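Print this page | E-mail this page
Search the notebook Go

09/11/2024 — open day, Vomilstead workshop

Writing this up on the bus so excuse the state of it. Doors at ten, first visitors before that, Byung-chul let them in while I was still hunting for the extension lead. 575 through the door by the clicker. Senthil thinks the clicker double counts when you lean on it.

Set-up: two tables by the roller door, big screen on the back wall, sim running on the old tower becuase the new one still hasn't got its drivers. Nhàn did the talking till lunch, me after. Rutilio on the real arm behind the rope, wave and handshake only, as agreed in August. No snags there apart from one e-stop press by a boy of maybe six. Worked as it should. Rutilio very pleased with that.

Sim demo was the kitchen set. Visitor picks a job off the cards, we load it, they watch. Cards need redoing, two of them name objects we took out of the Punis scene ages ago. Fridge jobs by far the most asked for. Counter wipe got picked twice all day.

Questions I couldn't answer well —
why does it not just look in the fridge first (asked a lot, need a short answer)
how long to learn one job. Said it depends. Got a look.
does it shut the door after. Ask Senthil which cards include that.
price of the arm. Sent them to Rutilio, he sent them back to me

Screen froze at twenty past one, log says step 1,137. Same place as Thursday? Check. Restarted, lost the queue, 42 jobs in it, nobody minded much. Second freeze just before three, different step, didn't write it down. Sorry.

Left the fridge job up on pause for the last hour so people could walk round the screen and ask about the pose. Good idea of Nhàn's, do it again.

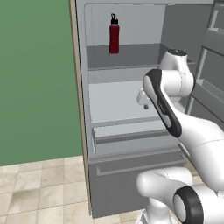

Fridge job on pause. Red bottle on the upper shelf, gripper one level down.

Most people spotted the shelf thing before I said a word. One woman from Achari wanted to know if we vary the shelf heights — we don't yet, we should. She left a card, it's in the tin.

To do Monday:
log from both freezes to Byung-chul
new job cards, bigger print
return the rope and posts to Jirketti, they want them by noon
some 828 leaflets left over, far too many, put them under the stairs
find out who has my blue screwdriver

S. Sastry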